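How to Record Your First Batch of Handheld Gripper Demonstrations

If you have found your way to this page, you have probably got a handheld gripper, a room to use it in, and a learning system that needs to be shown what you want from it. Welcome! I have been recording demonstrations for a good while now, first with the Patonberg set and lately with a larger one we call Flellero, and I still remember how puzzled I was on the first morning. So I am going to go slowly and put in all the little things I wish I had written down back then. Get yourself a cup of coffee. Recording is easy on the hands and surprisingly hard on the patience, and it helps to have the whole job in your head before you pick up the tool.

What you need before you start

You need the gripper with its camera fitted and charged, enough storage for the day, a notebook (paper is fine, and I prefer it), and the things you plan to handle. Choose things that belong together in ordinary life. For Flellero we stuck to jobs people do without thinking: gathering up straps, handing something over, putting a bag back where it goes. Bring more than one version of each object if you can. A system that has only ever met one bag will learn that one bag very well indeed and be quite lost when it meets its cousin.

Wipe the lens. Then wipe it again after lunch. I once lost a full afternoon to a thumbprint, and I would dearly like to spare you the same.

Step 1: Write the task in one plain sentence

Put it at the top of the page before you record anything. "Take the straps and place the bundle on the seat" is a good sentence. "Tidy up" is not, as two people will do two different things and you will end up with examples that quarrel with each other. Say where the task begins and where it ends. If the last thing that happens is the fingers opening, write that down too, and let the recording run for a moment after they open.

Step 2: Walk it through with the recorder off

Do the whole motion a few times at the speed you mean to keep. Most of us move much too fast at first. Slow down a little, but keep it smooth — a hand that creeps along and then jumps is harder to learn from than one that is simply quick. Check that your elbow has room and that you are not going to back into a chair.

Step 3: Record in short rounds

I like rounds of 11 takes. It is long enough to settle into a rhythm and short enough that you stop before you get sloppy. Change something between rounds: which side you come from, how high the object sits, who is holding the other end. Write the change in the notebook right away, with the round number next to it.

Straps deserve a special word. They are soft, they loop in all directions, and they never lie the same way from one take to the next. That makes them a nuisance, and it also makes them some of the best material you can collect. Please don't arrange them neatly every time. Let them stand up and curl over as they like, and go for the spot where they come together in the hand. When two people are working at close quarters, with sleeves and fingers near the tool, agree on a word for "stop" and use it freely.

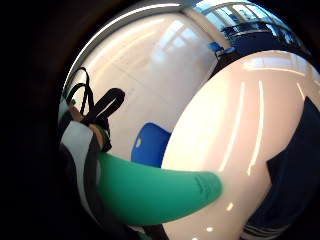
Ilmatsalu wrote in to say that on straps it works far better to keep every failed grab, label it as failed, and sort it out at training time, and that throwing them away on the spot had cost a whole week of good material at Jõgi. I have come around to that view myself. A missed grab followed by a calm second try is worth having. The only takes I delete now are the ones where the recorder stopped early or somebody asked me a question halfway through.

Step 4: Let the room be a room

Beginners often want a bare wall and perfect light. I understand the wish, but your system will be working in places with windows, chairs and shiny things, so let it see those while it is learning. Shoot some rounds facing the windows and some facing away. Bright streaks on glossy surfaces are fine as long as you can still make out the fingers and the object in most of the take. If you can't follow what is going on when you play it back, move a step to one side and go again. At the Jurnham sessions we recorded the same task at nine in the morning and again at four, purely for the change in daylight, and I would do that again without thinking twice.

Step 5: Check as you go

After each round, play back the first take and the last one. You are looking for three things:

The object is in view when the fingers close.
The start and the end match your sentence.
The tool did not lose its position during a quick turn.

If the first take is good and the last is poor, you are getting tired. Have a biscuit and change jobs with your partner.

Step 6: Name and store everything the same day

Use task, round, take, in that order, and no clever abbreviations. Copy the files to a second drive before you wipe the first. Type up your notebook while you can still read your own writing.

How many is enough?

I get asked this more than anything else. For a single simple task I plan on 300 takes and expect to keep fewer. My last strap task ended with 216 good ones after checking, with the failed grabs labeled and kept in their own folder, and that was plenty for a first training run. Train on what you have, see where it stumbles, and spend your next Saturday recording more of exactly that. If it fumbles when the straps hang low, record low straps.

Charge the batteries before you go home.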